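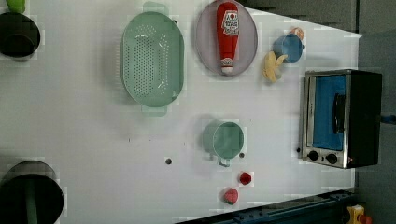

Kitchen set on the white table, with toaster oven at the wall side.

Hetik Kitchen Table Set
Maker: Lirnusora
Order no. 739

A tabletop set for testing whether an arm can do simple kitchen chores: clearing a plate, putting a cup in the colander, loading the toaster oven. Food items are toys. The set is sold without arm or gripper.

Contents include
Colander, oval, green, perforated
Plate with ketchup bottle
Blue cup and green cup, both with handle
Toy banana and strawberries
Toaster oven, glass door, two knobs
Dark pots

What to expect
Houda Berrada ran the set at Tenell with 14 layouts per chore. Lifting the ketchup bottle off the plate was completed in 13 of them. Opening the oven door, placing one item inside and closing the door was completed in more than 41 per cent of tries. Cups lying on their side were the usual cause of a stop. A person reset the table between tries. On these results we do not offer the set as proof that an arm is ready for unattended kitchen work. 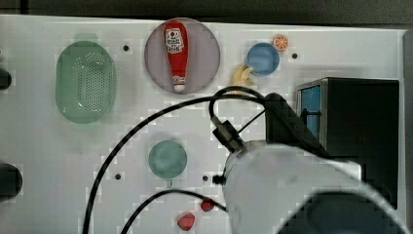

Arm at the table, cables across the work area. Ketchup bottle on plate, cups and strawberries within the layout.

Setting up
Fix the arm first, then place the items. Check cable slack through the full reach of the wrist. Light cups shift if a cable touches them, and a shifted cup counts as a failed try under the Kristiansen score sheet.

Spare food items are sold singly. Technical questions: Ebbe Hovland, Lirnusora.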